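Setup notes for the Kvaran cell in simulation, kitchen room. Last changed in July by Solange Desjardins.

## Before you load the room

Close any other session on the Plamitz server. Two sessions can write to the same joint file, and then the arm starts in a wrong pose. Open the Trunside panel and check these settings:

- physics step: 6 ms
- joint speed limit: 30 percent
- start pose: `home_bent`

Load the room first and the arm second. If you do it in the other order, the base is placed at floor level and you must start again.

## Check the start pose

Turn the view until you have the arm close to you and the room behind it. In `home_bent` the upper link comes down at a diagonal to the round joint, and from there the lower link goes almost straight down. The collar band with the white lettering should be near the bottom of the view. The table with the pot and the green fruit stays on the left, so you can see quickly if the room was loaded with the correct objects.

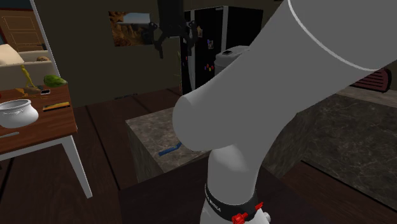

Which joint should I correct first if the pose is wrong?

Start with the one closest to the base and go outward. An error at the base moves everything after it, so the other joints can look wrong when their values are good.

## Set the zero again

1. Pause the physics.
2. Type 90 for the elbow and press Apply.
3. Wait 15 seconds — the panel is slow to refresh.
4. Save the offsets under a new name. Do not write over the old file.
5. Start the physics and run the short test path at 30 percent.

If the arm shakes during the test path, go back to step 1 and make the damping a little higher. Sólveig Kjærgaard keeps the damping values from the Jiltotwood cell, and they are a good start for this one also.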